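Open Day at Lerdale

My aunt Loredana (Loredana Mazza, if you've ever bought gloves in our town you've met her) got us both tickets to the July open day at Lerdale, and I only went for the free lunch. Well, I went for the lunch and because she doesn't like driving on the highway anymore.

They gave us stickers and split us up by color. Ours was the green group, 14 people and a baby, and our guide was a very tall guy named Hok-lam Lau who walked backward the whole way and never once hit a door. We saw the loading bay. We saw a machine called Parnus that sorts bolts, and it was so loud my aunt took her hearing aid out and put it in her purse!

Then we got to the workbench, which was the part where you could try things yourself.

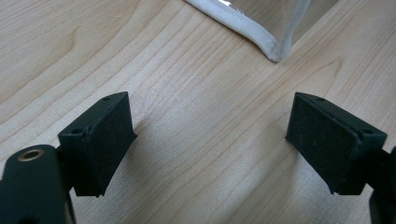
3 min read

"Green fingers," said my aunt, delighted, and she was first in line before I'd even put my coffee down.

The woman running the bench was Jingyi Qiu, and she talked to Loredana the way you'd talk to a new hire. Squeeze slow. Don't look at your hand, look at the gap. Go all the way to the bag before you close. The arm in the next room would learn from whatever we did, she said, and they had 2191 tries saved up already.

"Whose?" asked my aunt.

"Everybody's. Mine, mostly."

"And it will pick up like you?"

"Kind of, yeah."

Loredana thought about that. She spent almost forty years laying kid leather flat on a counter with two fingertips, and I knew exactly what face she was making without seeing it (lips in, chin up). She asked if she could have a second turn. Then a third. The people behind us were getting a little huffy, and Hok-lam said something about the sandwiches.

"Let her go again," Jingyi said.

I ate lunch alone. When I came back with an egg salad wrapped in a napkin, my aunt was sitting down with her shoes off, and the two of them were arguing about thumbs.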